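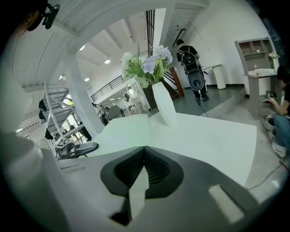 Dilruba Kanagaratnam wrote to me after my last post and asked why I'd spent so many words on which gripper to get and so few on what the whole thing costs once it's in the building. Her group had money for hand-held grippers, she said, and by the second week they were out of batteries, out of disk space and arguing over who had to buy cable covers.

Fair point, Dilruba! So this is the budgeting post. I've planned equipment for a few rounds of demonstration recording now, mostly in other people's rooms, and I've gotten the numbers wrong in more ways than I'd like to list. What follows is the order I do it in these days.

Step 1: Write down the hours before you write down any gear

I mean recorded hours you can use, the ones left after you throw out the takes where somebody dropped something or forgot to hit the button. Then work out how many hours you have the room and the people. For our Brarnar job the target was 302 recordings. I planned as if every single one would come out fine (I know, I know) and we ended up begging for an extra Monday. Now I plan on a good chunk of retakes and I'm happier for it.

Step 2: Decide how many stations

A station, in my spreadsheet, is one gripper, one person to use it, whatever that person wears or carries, and a table with things on it. Put everything for one station on its own tab, right down to the tape. Then you can multiply, and when someone asks "what if we ran two more?" you can answer in a minute.

We ran 4 stations at Ayala and I bought gear for exactly that many. Please buy a spare. A gripper that's in the mail for repair costs you a paid person sitting in a chair, and after a couple of days of that you've paid for a good part of the spare anyway.

Step 3: Price the body-worn stuff properly

If your operators carry a backpack, try it on before you order the lot. I put one on for an entire afternoon at our place and changed my order the next morning - different straps, and a much lighter battery that we swap more often. Things I now put in this line:

Backpack or vest, with straps that fit small people too
Two battery sets per person, plus the charger
A cable for each connection and one more of every kind
Something soft for the shoulders

The cable line always looks silly next to the big items and it's always the one that saves the day. Up to 200 dollars per station is what I allow for cables, adapters, ties and floor covers together, and I've never come home with much left over.

Step 4: Walk the room

Go there in person if you can, at the time of day you'll be recording. I take a tape measure, an extension cord and a notebook. I look at where the outlets are, where people walk, any steps or raised floor somebody could back off of, and what the lights do on shiny white surfaces. Glare on a tabletop can mean a matte cloth for every table, and it's a cheap line if you catch it early. Ask who else will be using the space, too, and whether they mind being recorded. I get that in writing before I pay a deposit.

Step 5: Storage, which I always lowball

Record ten minutes with the settings you're really going to use, look at the file size, and multiply by your hours from step 1. Then double it so you've got a second copy. Do this before you shop for drives! My first guess for Karnico came from a spec sheet and it was off by enough that I drove to the store in the middle of a session.

Step 6: Props

Whatever your people will be picking up, moving or wiping. I used to leave this out because surely we'd just bring things from home. We did, once, and I'm still missing a good colander. Put in a real number and buy duplicates of anything breakable.

Step 7: Rent or buy

My rule is pretty rough. If I'll use it on two jobs, I buy it. Otherwise I rent, and I ask for the weekly price even when I only need it three days. When I got quotes from Flamia for our May sessions, the weekly rate was only a little above the three-day one, and it gave us a setup day without anybody watching the clock.

Step 8: The cushion

I keep 1000 dollars aside that isn't assigned to anything, and I don't let it get absorbed into the gripper line when someone spots a nicer model. Last time it went on shipping, a replacement charger and a parking bill.

Dilruba also asked whether I'd share the spreadsheet. Yes, once I've taken the other clients' prices out of it. Give me until next week, and if your storage tab looks wildly different from mine, please send me your settings.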